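# How to prepare your application for a school exchange week

These notes are for teachers who want to bring a group to a Jendside exchange week for the first time. I have done the paperwork for our school five times now, and each time I forgot something, so I wrote the steps down in the order I do them.

You need a partner school before you start. If you don't have one yet, ask the Cirken office for the list of schools that are looking for partners. The list is long, but many entries are old. Write only to schools that have updated their entry since last June. 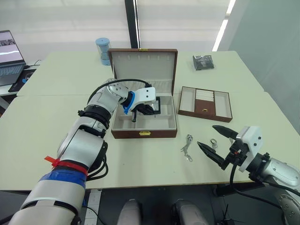

*Page last changed: 2026-06-11*

## 1. Agree on the theme with your partner school

The form asks for one theme and a short text of maximum 400 words. Both schools must send the same text. In our first year we sent two different versions, and the application came back to us after three weeks.

Choose a theme that students can work on with their hands or by speaking with people. "Democracy" is too wide. "How our two towns decide about public transport" is good, and the students can make interviews for it.

## 2. Fill in the group form

Open the group form and enter first the teachers, then the students. The form doesn't save by itself, so press **Save draft** after each page.

- Write the names exactly as they are in the passport, also the middle names.
- For students under 18, upload the consent letter signed by a parent or guardian.
- Allergies go in the field "Health", not in "Remarks". The host families see only the first one.
- Leave "Group code" empty. You receive it later by email.

If a student has no passport yet, you can enter the name and mark the box "document pending". The number must be added before the travel dates are confirmed.

## 3. Make the budget

Download the budget sheet and don't change the order of the rows. Our group had a total of $2456 for local costs last time, and $797 of this was for the bus between Paston and the airport. I mention it because the bus was the cost we had estimated worst – we had written down less than half.
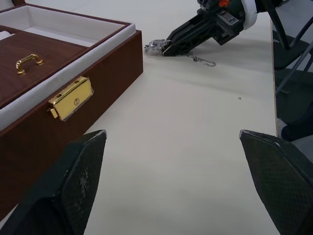 *The box with its lid section and small handle.*

Put each cost in the currency in which you will pay it. The sheet makes the conversion in the last column. If this column shows a zero, you have probably typed the currency sign inside the number cell.

Gifts for host families are not covered. Students normally bring something small from home.

## 4. Plan the days

A programme with something in every hour looks nice on paper but the students get tired by the second day. We plan the common work in the morning, sports or music after lunch, and the evening is free for the families. One afternoon stays open for bad weather.

Send the draft of the programme to your partner school before you upload it. They know which halls are booked and which museum is closed on which day. At the Melnychuk school, for example, the gym is used for exams in June and we had to move the volleyball to a park.

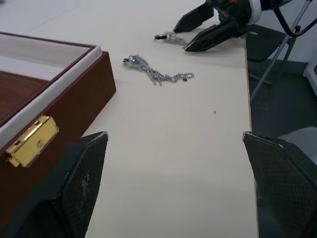

When both schools have said yes to the programme, save it as a PDF and upload it under "Attachments". Word files are accepted by the page, but the tables often move, and then the hours stand beside the wrong activity.

## 5. Send it

Only one of the two schools presses **Submit**. Decide by email who does it. The other school then receives a link and must confirm within a week, otherwise the application goes back to draft.

Check your spam folder for the confirmation link, ours was there two times. If it doesn't come at all, write to the Cirken office with both school names in the subject line. They answer usually on the next working day, except in the summer holidays.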